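Furnival Stamp and Cover Circle
Album storage check, May
Checked by Maureen Gosling, with Ariel Manalastas

1. Room humidity: PASS
Gauge read 5 points lower than last time. Lovely to see! The new door seal is earning its keep, and the airmail shelf no longer smells musty.

2. Album shelves upright, not packed tight: PASS WITH COMMENT
Shelf 2 is too full. Gareth Hebden's ship covers deserve room to breathe, so please move the last two binders down a shelf.

3. Mounts and sleeves: NEEDS ACTION
We went through 80 pages of the Brirnow railroad cancels (what a treat, the 1890s strikes are so crisp) and found old soft plastic sleeves on the registered letters. Swap for polyester. Do not peel anything that sticks. 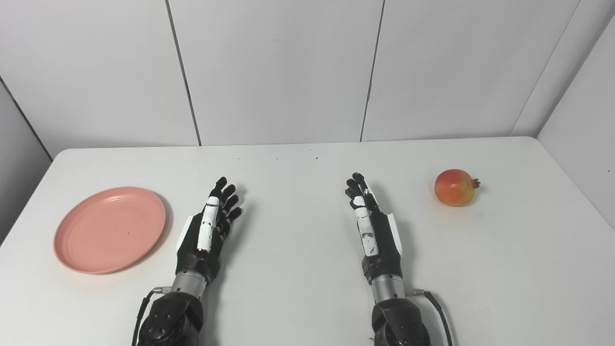 4. Hinges and gum: PASS
No fresh toning on the mint blocks. Ju-won Um's interleaving is beautifully done and I'd love to see it in every binder.

5. Light: PASS
Display frames covered, blinds down. The red revenue stamps still have wonderful color.

6. Handling area: PASS
Tongs clean, no pens out, magnifier lamp off at the wall. Ryan Bunting has offered to bring a second pair of spade-tip tongs.
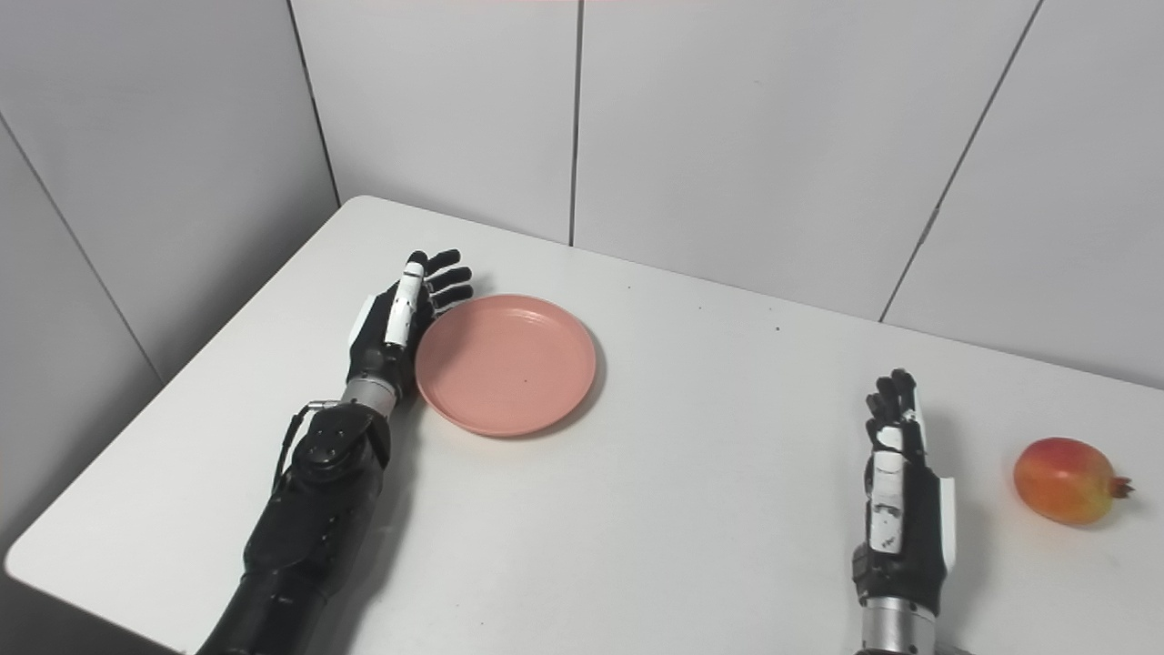

Table with pink plate and pomegranate.

7. Insurance list matches albums: NEEDS ACTION
The Gernuvance wartime covers are in, all 70 of them, but they aren't on the list yet. Ariel will add them, with scans of both sides. Don't skip the backs, the transit marks are the best part!

8. Pests: PASS
Traps clear. Replace the one behind the catalog shelf.

Next check: after the sleeves for item 3 arrive. Initials MG, AM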